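September, bin picking, notebook page after the calibration mess

Started 3 pm, later than planned. Nhi had the bench until then for the planer motor. Shop noisy, door open.

Goal for today: get the arm to pull blocks out of the bin without me touching anything in between. Red out first, then green. Order inside a color doesn't matter yet. Tùng wants it to matter eventually, says he'll write that part himself, fine.

Recap for Nhi since she missed last week. Old pick routine went to the center of the blob and closed. OK for one block by itself, useless for two lying against each other, blob center lands on the seam and the fingers come down on both. New routine fits a long rectangle to each piece first and grabs across the short side. Rectangle fit is Tùng's, planner is mine, anything that crashes is probably mine.

Bin re-clamped before anything else. It had been creeping toward the wall a hair every time the fingers bumped a side panel, and then every pick after is off by the same hair and you think it's the camera. Lost an entire evening to that. Clamps tight now. Checked with the pointer at both near corners, then bumped the side by hand, checked again. Good. If you move the bin for any reason WRITE IT HERE and redo the corners.

Calibration: redid from scratch, the file from before was garbage. Tùng's script asks for 9 points, I gave it 9, first try it complained about point 4 (I had typed y where x goes). Second try clean. Saved as bin_cal_b. Old one renamed bin_cal_BAD, do not load it, Văn I mean you.

Approach height set to 300 mm over bin floor. Was lower and the wiring brushed the far panel on the way in. Higher is slower but I don't care right now.

Speed at the low setting all day. Wanivine controller still throws the joint warning if you go above that with the cable loop on the outside. Loop needs re-routing, on the list.

First runs. Dropped the blocks in by hand, no arranging, just let them land. That's the rule from now on, if we set them neatly we learn nothing. Run 1 fine until the second red, then planner picked a grab angle that would have put one finger through the sloped side. Stopped it with the button. Reason found quick: wall margin was in cm in the config and the code reads mm. So it believed it had a margin of almost nothing. Fixed, commented, reran.

Run 2 better. It refused one red leaning on the wall, "no valid grasp", which is correct if you believe the margin. Reached in with the stick and knocked it flat, so doesn't count as a clean run.

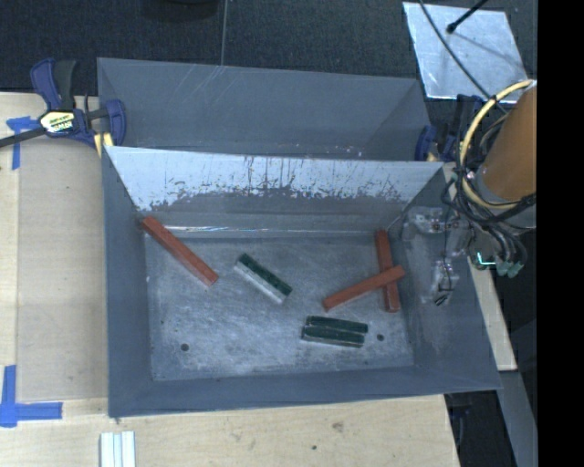
Crossed blocks are the real problem. Rectangle fit sees an X and gives back one fat rectangle covering both, or sometimes two but with the top and bottom swapped. If it goes for the bottom one first it drags the top one along and both end up somewhere new. Tried sorting by height from the depth image, take the highest first. Works when the height difference is clear. When the top block tips down at one end the average height comes out almost same as the one under it. Changed average to max along the long axis. Seems better, only had a few tries at it so not calling it.

Greens: different trouble. Dark on gray should be easy but the worn ones have a pale face and when that side is up the color mask eats half the block. Threshold by color was always going to bite us. Options:
- repaint the worn ones (Nhi: no, real parts are never clean)
- mask on depth first, color only to decide red or green after
- more light, tried it with the Uteo lamp, glare off the far panel, worse

Going with the second. Rewrote the mask step around 5, took longer than it shoud because I was editing the copy on the wrong machine. Again.

Side by side pairs: with depth mask, two touching blocks the same height come out as one wide block. Too wide for the fingers, so it gets refused, at least it doesn't grab junk. Tùng's idea — use the length. All our blocks are cut to one length, so if the rectangle is right on length and too fat on width, split it down the middle. Ugly. Will work for our blocks and nothing else. Putting it in behind a flag so we can turn it off later and feel better about ourselves.

Fingers: left one has a bit of play at the base. Screw snugged, came loose again inside the hour. Needs threadlocker, we have none, the Nendetti bottle is dried up. Ask Văn if he has some in the bike drawer.

Logging. Log is up to 261 grasp attempts, all versions mixed together, which makes the total useless as a score. Split by config version before anybody puts a percentage on the whiteboard. Nhi asked for one, told her tomorrow.

Last run, depth mask on, split flag on, sort by max height. Reds came out in the right order, one slipped in the fingers at lift and went back down in the bin, arm didn't notice and carried air all the way over to the drop box. Then it did notice, at the next picture, and went back for it. So recovery works by accident. Want a real check on finger gap after closing: if gap is zero you have nothing, go back. Easy, 3 lines, should have been there from the start.

Stopped there, hands cold, and Tùng needed the vise.

To do
gap check after close (me)
threadlocker, left finger
re-route cable loop to the inside, then try the speed again — Tùng wants to be there for that
split log by config
wall margin units, go through the REST of the config for the same mistake
put the split flag in the readme, otherwise in a month we won't remember what it does
wipe the bin floor? depth doesn't care about the streaks, color mask might

Left powered off, e-stop in, bin still clamped. Don't lean on the table.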